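Diese Website verwendet Cookies. Mit der weiteren Nutzung stimmen Sie der Datenschutzerklärung zu. OK

Tischplatte

Die Tischplatte ist der waagerechte obere Teil eines Tisches und dient als Arbeits- oder Abstellfläche. Sie ruht auf Beinen, Wangen oder einem Gestell — bei Klapptischen ist sie beweglich gelagert. Helle Oberflächen werden an Arbeitsplätzen oft bevorzugt, da sich kleine Teile gut vor ihnen abheben.
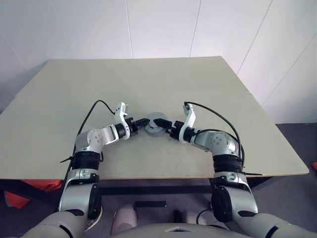 Helle, beigefarbene Tischplatte mit einem kleinen runden Gegenstand in Grau

Gebräuchlich sind Platten aus Massivholz, Holzwerkstoffen, Glas, Stein oder Metall. Die Kanten können gerade, gefast oder gerundet sein. Sehr dünne Platten werden meist durch eine Zarge versteift — diese verbindet zugleich die Beine.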